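Search this site Go

Hand checks before a recording block, Stellik rig
By the Brendstead bench team
Last updated: December

I run this before every block of 200 grasps. Our slip-timing method hates a sloppy joint, so please don't skip bits!

1. Finger seams and tips
OK. Faint scuffs along the big dark finger, nothing I'd swap it for. Tip still smooth. 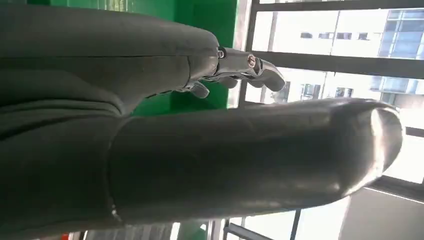 2. Sleeve and cover
OK. Run a thumb down the folds and feel for snags (Rathjen sleeves go at the wrist first).

3. Open-hand pose
Pass. Fingers nearly parallel, a bit of space between them, nothing held.

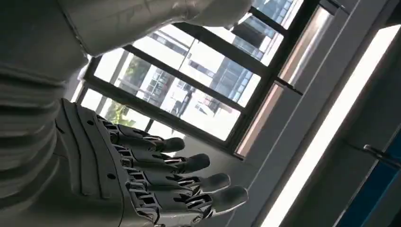
Hold it for 9 seconds and watch the joint log. I got a wobble on the Runilitz build at roughly 700 cycles, so now I note the count too.

4. Log zeroed
Comment: forgot. Done now!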